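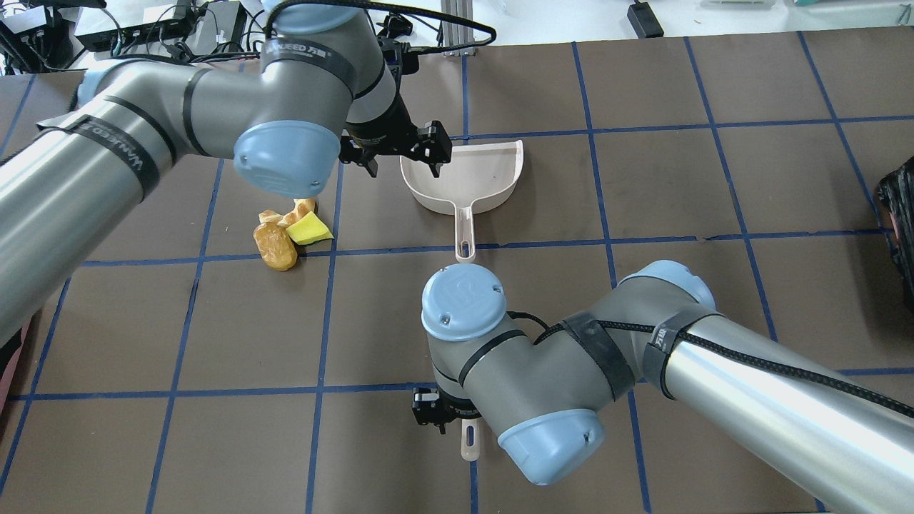 Thoa Sầm wrote back that open-plan offices make people talk more, and that I should say so up front. Fine, it's said. I don't buy it.

Slide 2. The Woserwood survey. 754 replies, all from staff who had just been given new desks. Ask who picked the questions. Pause.

Slide 3. Clernville put its walls back after two years. Don't oversell this, it's one office. Mention the phone booths if there's time. 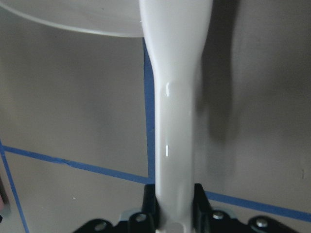

White plastic spoon, close up.

Slide 4. "Chance meetings." Who has met anyone useful by the sink? Wait for hands. Then the Gilleck floor plan, and over to Nahuel for the costs.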